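2023-10-28

# 遮阳应该装在玻璃外面

入秋以后天凉下来，谈遮阳的人就少了。我倒觉得十月最适合谈这件事：夏天的电费单已经到齐，脚手架好租，安装队也有空。等到明年六月再打电话，排期往往要排到八月，热的日子也过去大半了。

我的看法很简单：朝西和朝南的窗户，遮阳要装在玻璃外面。室内窗帘、百叶、贴膜都有各自的用处，但拿它们当主要的隔热手段，钱花得不值。过去几年我在 Plemville 看过不少旧房翻新，多数业主在保温层厚度、玻璃层数上肯下功夫，到遮阳这一项就随手挂一道窗帘了事。我认为这个次序有问题。

## 道理并不复杂

阳光穿过玻璃，照到窗帘、地板和家具上，被吸收之后变成热。这份热再往外走就难了，玻璃对长波辐射基本是挡住的，双层玻璃中间还有一层不怎么流动的空气，热量大部分留在屋里。窗帘拉上以后，房间确实暗了，人站在窗边也不觉得晒，可窗帘和玻璃之间那层空气很烫，它从窗帘上沿溢出来，慢慢散到整个房间。浅色窗帘会把一部分光反射回去，效果比深色的好一些，但热量进门这件事已经发生了。

外遮阳是在阳光碰到玻璃之前就拦下来。板也好，帘也好，自己会晒热，热气在室外被风带走。同样一块布，挂在里面和挂在外面，差别很大。这一点学过建筑的人都知道，装修公司的销售多半也知道，只是外遮阳要上墙、要打孔、要考虑风，卖起来比窗帘麻烦得多，所以没有人主动推。

有人会说，现在的玻璃已经很好了，低辐射镀膜、充惰性气体，何必再加一层。好玻璃当然有用，我自己家换窗的时候也选了镀膜的。可是玻璃的遮阳性能一年到头都不变，夏天挡热，冬天也一样挡。南向的窗户在冬天是一份免费的暖气，把它挡掉很可惜。外遮阳如果是活动的，夏天放下，冬天收起；如果是固定的，也可以靠挑出的深度来利用太阳高度的变化，夏天中午太阳高，挡得住，冬天太阳低，照得进来。玻璃做不到这一点。

另外，大面积换玻璃的费用不低，拆窗对室内装修的破坏也大。如果窗框还密封，五金还好用，只是房间西晒，那么先做外遮阳，换窗可以再等几年。

## 一个翻新项目的次序

Rezende 是 Plemville 北边的一栋四层公寓，外墙做过一轮保温，屋面也重做了，业主们满以为夏天会好过。结果顶层和西侧的住户抱怨比从前更闷。负责后期设计的 Celeste Valdebenito 去看了几次，她的判断是墙和屋面的传热降下来以后，窗户成了最主要的得热来源，而保温做得越好，白天进来的热晚上越不容易散出去。

这件事我拿来讲过很多遍，因为它说明了保温和遮阳是一套东西。保温层不分方向，它减慢热量通过的速度，里面的热出不去和外面的热进不来是同一回事。一间密封好、保温好的屋子，如果西窗敞着晒一个下午，到了晚上九点还是热的，开窗通风也要很久才能降下来。很多人因此得出结论，说保温没有用，甚至说保温有害。这个结论我不同意，但抱怨的住户并没有说错他们的感受，问题出在只做了一半。

Rezende 后来补装了西侧的外遮阳，选的是固定支架加可拆的遮阳板。补装的时候麻烦就来了：外保温已经贴好，支架要穿过保温层固定到结构墙上，每个固定点都要开孔、加隔热垫块、重新做防水。按他们的结算，每扇窗仅固定点处理一项就花了 829 元，这笔钱在外墙施工时预埋的话，大部分可以省下来。

所以我一直劝人，外墙翻新立项的时候就把遮阳的固定点画进图里。哪怕当年没有预算买遮阳，也先把埋件做好，用盖板封住。埋件本身不值多少钱，后补才贵。

## 关于材料，我的偏好

市面上的外遮阳大致有几类：外卷帘、外百叶、织物遮阳篷、固定格栅、穿孔金属板，还有推拉或折叠的遮阳扇。每一类都有人拥护，我按自己看过的用下来的情况说一说。

外百叶功能最全，叶片角度可调，既能挡直射光，又能留下一部分视野。缺点是零件多，拉绳、导轨、转轴都有可能出毛病，灰尘积得也快。住在低层、自己愿意擦洗的人可以选，高层我不太推荐，坏一根叶片就得叫人上绳作业。

外卷帘简单结实，放到底时遮得最严，顺带有一点隔声的效果。可是放到底以后房间全黑，白天要开灯，于是很多人放一半，下半截照样晒。它适合卧室，不太适合书房和客厅。

织物遮阳篷在阳台和一楼店面很好用，收放快，颜色也多。布面的寿命是个现实问题，靠近马路的几年就脏得洗不出来。换布不算贵，但要有人记得去换，公用部位的篷布常常破了也没有人管。

固定格栅耐用，几乎不用维护，适合南向。用在西向就勉强了，下午四五点钟太阳很低，横向的格栅挡不住，得改用竖向的，还要斜着装，视野因此受影响。

穿孔金属板我近来用得比较多。它的好处是一块板兼顾遮光、通风和遮挡视线，开孔率可以选，板后面有空气流动，晒热了也能散掉。开孔率低，遮得多，屋里也暗；开孔率高，屋里亮，隔热就打折扣。没有一个对所有房子都合适的数字，要看朝向，看对面有没有楼，看屋里的人白天在不在家。

颜色方面，我主张外侧用浅色。深色板从室内往外看更清楚，这一点深色确实占优，因为眼睛不会被板面的反光干扰。折中的办法是外浅内深，两面喷不同的颜色，厂家大多可以做，加价有限。有些业主坚持两面都要深灰，说好看。好看是他们的事，我只提醒一句，深色板在夏天下午摸上去烫手，离玻璃太近的话，会把热再辐射到窗上。板和玻璃之间至少留出一个能让空气走动的间距，上下两端不要封死。封死是我见得最多的错误，工人觉得留缝不整齐，顺手打了一圈胶，整块板就成了贴在窗外的暖气片。

孔的排列方式也值得花几分钟想。错排的孔比正排的孔看上去更匀，相同孔径下也能排得更密。孔太大，近处看很粗，还会让直射光在地板上留下一个个光斑，有人喜欢，有人看久了眼花。孔太小又容易被灰堵住，尤其是靠近工地和干道的房子，下过几场泥雨就要冲洗。订货之前要一块样板，拿到自家窗前，上午看一次，下午再看一次，比在展厅的灯底下看一个小时有用。 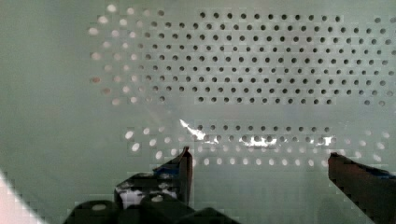 ## 价钱怎么看

反对外遮阳的人，最常说的是贵。这话要分开看。

以穿孔板为例，Ruvemow 今年给我经手的一处住宅报过价，客厅西窗一扇，含支架、板材和安装，是 1,432 元。同样一扇窗，业主原来打算做的电动室内帘，报价超过 2,000 元。业主看到两张单子时很意外，他默认外面的东西一定比里面的贵。当然，这是一扇尺寸普通的窗，楼层也低，安装队站在梯子上就能干活。换成高层，要用吊篮或绳索，人工费会翻上去，这时外遮阳确实比窗帘贵得多。

我不打算拿一份报价说明所有情况。我想说的是，比较的时候要把该算的都算进去。室内帘挂上以后，空调照开，温度设得照样低；外遮阳装好以后，空调可以选小一号的机型，开机时间也短。新装修的房子，空调还没买，这笔差价当场就能抵掉一部分。已经有空调的老房子，省下来的是电费，回本要慢一些，得按年来算。

还有一笔账不容易写成数字。西晒的房间下午没法用，等于一年里有几个月少了一间屋子。房价按面积算，这间屋子的钱也是付过的。我认识的一些人把书桌从西屋搬到走廊，把西屋当储藏室，过了好几个夏天，从来没有想过把窗外装一块板。他们为买房多付出的那几平方米，远远比一块板贵。

Flolness 是另一个我常被问到的产品，属于贴在玻璃外侧的遮阳网，自己就能装，价钱便宜。我对它的态度是可以用，适合租房的人，也适合拿来试一个夏天，看看自家西窗到底值不值得做正式的遮阳。它的毛病是贴得太紧，网和玻璃之间没有多少空气，隔热不如离开玻璃一段距离的做法。大风天边角会掀起来。把它当过渡可以，把它当终点我不赞成。

## 物业和立面

第二种反对意见来自物业和邻居：外墙上各装各的，立面会乱。

这个意见我认为有一半道理。一栋楼里东家装白卷帘，西家装蓝篷布，再有一家挂竹帘，看起来的确不整齐。可是空调外机、晾衣架、防盗网早就在外墙上了，样式五花八门，物业对它们的容忍度高得多，原因无非是它们来得早，大家看惯了。一块颜色统一、位置统一的遮阳板，对立面的影响远小于一排新旧不一的外机。

真正有用的办法是由楼里先定一个标准做法：颜色一种，形式一到两种，固定位置画好，谁要装就按这个装，不装的也不勉强。Rezende 就是这么处理的，图纸贴在大门口，业主各自和安装队签合同。标准定得太细也会坏事，有的小区连螺钉型号都要写进去，结果只有一家供应商做得了，价格就下不来。我主张只管外观和安全，其余交给业主。

安全确实要管。外墙上的东西掉下来会伤人，这一条没有商量的余地。支架固定到结构墙，不能固定到保温层或者装饰面层上；膨胀螺栓要用不锈钢的，并且要做拉拔测试；活动部件在大风天必须能锁住或者收起来。安装完以后，每年台风季或雨季之前查一次螺钉和胶缝。这些要求写出来不长，可是报价里常常看不到，业主要自己问。报价特别低的那家，往往就低在这里。

Celeste 在这件事上比我更严格，她主张高层一律不准装织物类的外遮阳，理由是布面破损以后受风的方式没法预计。我觉得有风感装置、能自动收起的可以放宽，她不同意，我们为此争过好几次，到现在也没有谁说服谁。不过在固定支架这一点上，我们的意见一致：宁可多一个固定点，也不要为了好看省掉一个。

## 种树算不算

有读者写信来问，在西边种一棵树行不行。当然行，而且落叶树夏天有叶、冬天落叶，正好合适，成本也低。我自己很赞成。

不过树要时间。一棵小树长到能遮住二楼窗户，少说也要好些年，中间还可能死掉、可能被修剪队剪得只剩主干。三楼以上基本指望不上。树离墙太近，根会影响散水和管沟，枝条刮到外墙，落叶堵天沟，这些都要有人处理。所以我的建议是树照种，遮阳也照装，等树长起来了，遮阳板拆下来挪到别的窗户去用。

爬藤的做法我就保留一些。在窗外拉几道钢索，让藤本植物爬上去，照片很好看，夏天也确实凉快。可植物不会停在钢索尽头，它会往窗缝、瓦缝、雨水管里钻。有外保温的墙面尤其要小心，薄抹灰的面层经不起吸附根的拉扯。一定要爬的话，支架离墙远一些，选缠绕类的品种，别选带吸盘的。

## 我也看到过失败的

为了公平，外遮阳做坏了的情况也该说一说。

有一家在南窗上方做了很深的固定挑檐，夏天挡得很好，到了冬天，客厅从早到晚晒不到太阳，老人抱怨屋里阴冷，后来锯掉了一截。毛病出在设计的时候只算了夏至，没有算冬至。固定遮阳的深度一定要两头都算，不会算的话，拿一张硬纸板在窗外比一比，夏天中午和冬天中午各比一次，也比凭感觉定尺寸强。

还有一家给所有的窗户都装了同一种板，连北窗也装了。北窗几乎没有直射光，装了以后白天要开灯，隔热上没有得到什么，照明的电费倒是上去了。安装队当然乐意多装几扇。北窗不需要遮阳，东窗看情况，早晨的太阳虽然也低，但那时候气温还没有上来，很多人愿意让它照进来。

逃生也是容易漏掉的一条。卧室的窗如果是备用的逃生口，外面的遮阳就必须能从里面打开，不用钥匙，不用工具，断电时也能开。电动卷帘一定要配手动装置，家里每个人都要试着摇一次。固定穿孔板装在这种窗外面是不合适的，要改成可以平开或者推拉的。我见过的图纸里，这一条经常是验收时才有人提起，改起来又是一笔费用。

再有就是清洗。遮阳装好以后，窗玻璃的外侧怎么擦？固定板离玻璃只有一掌宽，手伸不进去，过两年玻璃上一层灰，屋里比预想的暗。可拆的或者可推开的做法会贵一点，我认为这一点钱该花。报价单上如果没有写明清洗方式，就当它没有考虑过。

## 该从哪扇窗开始

预算有限的人不必一次做完。我的次序是先西窗，再看南窗，天窗如果有，和西窗并列第一。天窗整个夏天都对着太阳，面积虽小，进来的热不少，又没有屋檐替它挡。很多阁楼热得待不住人，业主一味加厚屋面保温，天窗上面却什么都没有。

西窗里面，先做白天有人用的房间。卧室如果白天空着，傍晚回来再开窗通风，还能忍一忍；孩子写作业的房间、老人午睡的房间不要等。做完一扇，过一个夏天，看看效果，再决定下一扇用不用同样的做法。同一栋房子里，两扇西窗的情况也可能不同，一扇前面有邻居的山墙，下午三点以后就没有太阳了，另一扇一直晒到日落。

量尺寸的时候，宽度要比窗洞多出一些，两侧各多 15 厘米左右，否则斜射的阳光会从边上绕进来，地板上留一条窄窄的亮带，恰好落在沙发扶手的位置。这种细节安装队一般不提，因为板子做宽了材料费高，总价不好看。业主要自己在合同里写清楚。

再往下就是什么时候动手。现在去问价，冬天装，明年五月就能用上。外墙打孔最好挑连续几天不下雨的时候，胶要在厂家标明的温度范围里施工，北方再晚一个月可能就太冷了。如果所在的楼正好在讨论外墙翻新，那就去开一次会，提一句埋件的事，请他们写进会议记录里。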